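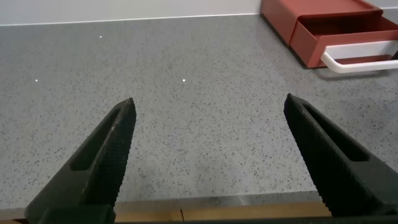

tallgrass_77
Got the quote back from Kitstead and I'm not buying it. $2,975 for new counters in a kitchen you could cross in four steps, and the salesman kept telling me speckled gray "hides everything." Sure it does. With that many dark flecks you can't find a crumb until your sleeve is in it. The wall behind is pale and the strip along the front is wood, and he says the whole look is "timeless." Wasn't that what they said about brown tile? Has anyone had the stuff for more than a year or two?

marnie_o
Had it since we moved to Prirnville. It's fine. You wipe it down at night whether you see crumbs or not. What's the square foot price once you take out the labor?

tallgrass_77
He wouldn't split it out, which I don't love. There's a $145 "template fee" on its own line, and when I asked what that covers he said measuring. He was here 20 minutes.
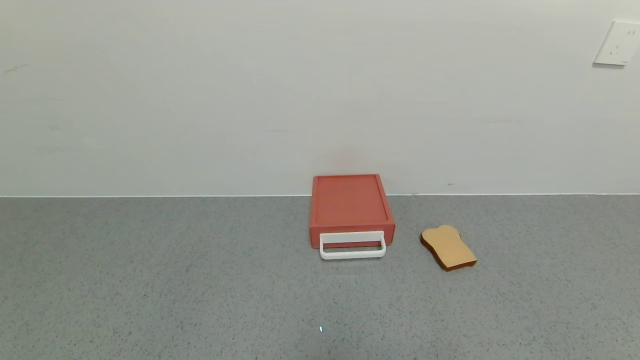 I also asked about the seal. He says once a year, the brochure says never, and the warranty page says it's void if you don't. Pick one, guys.

dobbs
Depends if it's stone or engineered. Natural needs sealing, quartz doesn't. Sounds like he doesn't know which one he's selling you.

marnie_o
Or he sells both and mixed up the paperwork. Not everything is a scam, dobbs.

dobbs
Didn't say scam. Said get the material in writing. I paid Arriaga a $70 deposit on a sample slab and the one they delivered wasn't even the same color.
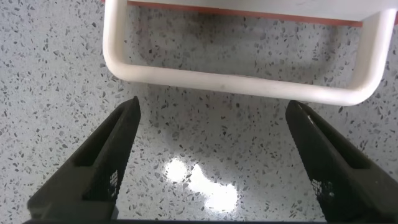
Radoslava Sokol
Polished or honed? Ask before you sign. Polished shows every streak under ceiling lights, and I got sick of mine by May. Wanotano will do honed for the same money if you push them.

marnie_o
Honed stains, though. My sister's has a coffee ring she can't get out.

tallgrass_77
Great, so one streaks and one stains. Calling Wanotano in the morning, but I'm keeping the laminate until someone gives me a straight number.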